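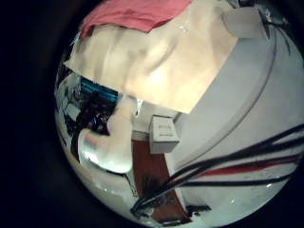
La tela rosada sobre la superficie crema, vista desde la cámara de la muñeca.

Asunto: Re: ¿Alguien fue a la jornada de puertas abiertas de Dasero?
Fecha: 13 de marzo de 2021

Hola a todos:

Contesto a la lista entera porque ya me han escrito varios en privado preguntando lo mismo. Sí, fui, y volví con la cabeza llena. Copio el mensaje original y voy respondiendo por partes.

> Buenas. He visto que Dasero abría el taller para enseñar lo que hacen
> con tejidos y no pude acercarme. ¿Alguno de la lista estuvo?
> Me interesa sobre todo saber si el robot dobla de verdad o si lo
> que enseñan es un vídeo acelerado.

Lo hicieron en vivo y a velocidad normal, con nosotros a un par de metros detrás de una cinta. De vídeo no pusieron nada, ni siquiera la típica presentación de bienvenida. Nos metieron por la puerta lateral en grupos pequeños (en el mío éramos 4), nos dieron unas hojas con el esquema de la célula y a mirar. La sesión duraba 60 minutos y se me pasó volando.

La tarea era una pieza de tela rosada encima de una superficie color crema. Parece poca cosa, pero quien haya peleado con material blando sabe lo que es: la pieza nunca cae dos veces igual, el borde se levanta donde le da la gana, y el sistema tiene que decidir por dónde cogerla sin que nadie se la haya colocado antes. Nos dejaron tirarla a nosotros de cualquier manera. Yo la hice una bola, con toda la mala intención del mundo, y el brazo estuvo un rato tanteando hasta que encontró una esquina, la levantó y la extendió. ¡Hubo aplausos y todo!

> ¿Cuántos intentos vieron y cuántos salieron bien? En la página
> no dan ningún número.

Del total de la mañana solo sé lo que apuntaban en la pizarra de la entrada: cuando me fui llevaban 58 intentos y los fallos no los tenían separados, así que no puedo darte un porcentaje. En mi turno vi fallar 3. En dos de ellos la pinza cogió dos capas a la vez y arrastró la tela entera; en el otro soltó antes de tiempo y la esquina se quedó doblada por debajo. Me gustó mucho que no lo pararan ni lo disimularan. Lo dejaron seguir, y en uno de los casos lo arregló solo a la segunda.

> ¿Y la cámara? Entiendo que va en la muñeca. ¿Con ese ángulo no se
> pierde el borde de la pieza?

Va en la muñeca, sí, y es un ojo de pez bastante bruto. La imagen que pongo arriba del todo es de esa cámara. Fijaos en lo curvado que sale todo y en que la tela se le escapa por la parte superior. Por abajo, en cambio, se cuelan los cables negros y uno rojo, y media sala. Pregunté si recortaban todo eso antes de procesar y me dijeron que no, que prefieren dejar el círculo completo y que el programa aprenda a no hacerle caso al fondo. Para el borde que se pierde, la muñeca retrocede un poco y vuelve a mirar antes de cerrar la pinza. Se nota en el ritmo, hace una especie de pausa muy característica.

Lo que más me llamó la atención en la pantalla fueron las sombras. Entre la tela y la superficie clara queda una línea de sombra muy fina que sigue todo el contorno, y según nos contaron se apoyan bastante en ella para saber dónde acaba la pieza. Con los brillos lo pasan peor. Hay una zona casi blanca de reflejo en la parte crema y preguntaron desde el público si eso no confundía al sistema. Respuesta: a veces. Están probando una luz más difusa.

> Última cosa: ¿sabéis si el programa es el de Folura o lo han
> escrito ellos?

La planificación de movimientos la han escrito en casa. De Folura usan solo la parte de calibración, y la pinza es una Løken con los dedos cambiados por unos que hicieron ellos, más blandos en la punta. Me dejaron tocar unos de repuesto y son agradables, como de goma de borrar. Lo que no supieron decirme es cuánto duran antes de desgastarse.

Para los que se quedaron sin plaza: comentaron que quieren repetir en diciembre, esta vez en la nave de Edport, que tiene más sitio, y con toallas además de piezas lisas. No hay fecha ni formulario todavía. Si me entero de algo lo mando por aquí, y si alguno de vosotros lo ve antes, que avise, por favor, que yo repito seguro.

Tengo las hojas con el esquema escaneadas. Pesan demasiado para adjuntarlas a la lista, pedídmelas y os las paso.

Un saludo a todos, y perdón por el ladrillo.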